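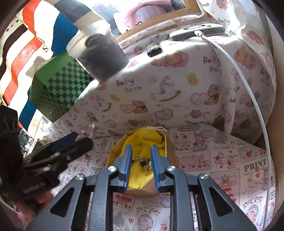
Figura 4.1. Bolsa pequeña de papel kraft con papel de seda amarillo y piezas de metal dorado y plateado.

Capítulo 4
El embalaje y el valor de los objetos pequeños

En los capítulos anteriores hemos estudiado cómo se forma el precio de un bien cuando el comprador puede examinarlo con calma. Ahora nos ocuparemos de una situación más frecuente en el comercio menor: el comprador recibe el objeto envuelto, y el envoltorio habla antes que el objeto. Un anillo de plata pesa muy poco y ocupa casi nada. Sin embargo, la tienda que lo vende gasta dinero en papel, cartón, tela y cinta, y este gasto debe entrar en alguna parte de las cuentas.

Llamaremos embalaje primario al material que toca directamente la pieza, y embalaje secundario al que sirve para transportarla o regalarla. La distinción parece sencilla, pero en la joyería económica se rompe con facilidad. Una misma bolsa puede proteger, presentar y servir después para guardar la pieza en un cajón. En estos casos el contable debe decidir a qué función atribuye el coste, y debe mantener su decisión durante todo el ejercicio.

4.1 El caso del taller Stiludari

Stiludari es un taller pequeño de bisutería y plata que trabaja en la ciudad de Fovholm. Su fundador, Kuo-hua Huang, vendía al principio en un mercado al aire libre y entregaba las piezas en un sobre sin imprimir. Cuando abrió la tienda, en diciembre, encargó a la casa Plarnbridge bolsas y cajas de tres tamaños. Las ventas de ese mes fueron de 1781 piezas; las del mes anterior habían sido de 1539.

El lector tendrá la tentación de atribuir toda la diferencia al nuevo embalaje. Conviene resistir. Diciembre es un mes de regalos, y la tienda tenía además un escaparate, cosa que el puesto del mercado no tenía. Para separar estos efectos necesitamos un método de comparación, que desarrollaremos en el apartado 4.3 — allí volveremos a las mismas cifras.

4.2 La caja como parte del producto

Yao-tsung Ho, que llevaba las cuentas del taller, propuso registrar la caja como componente de la pieza y la bolsa como gasto de venta. Su argumento era práctico: el cliente que devolvía un anillo debía devolverlo en su caja, mientras que la bolsa no se reclamaba nunca.

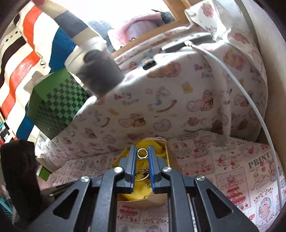 Figura 4.2. Anillo fino plateado sobre una caja de cartón con forro de tela amarilla.

El criterio de Ho tiene una consecuencia que el alumno debe observar. Si la caja forma parte del producto, las cajas sin usar son existencias y aparecen en el inventario. Si es gasto de venta, puede cargarse al periodo en que se entrega. Con un pedido de 90 cajas la diferencia es modesta, pero crece con el volumen.

Antes de pasar al apartado siguiente, repase el concepto de coste directo explicado en el capítulo 2.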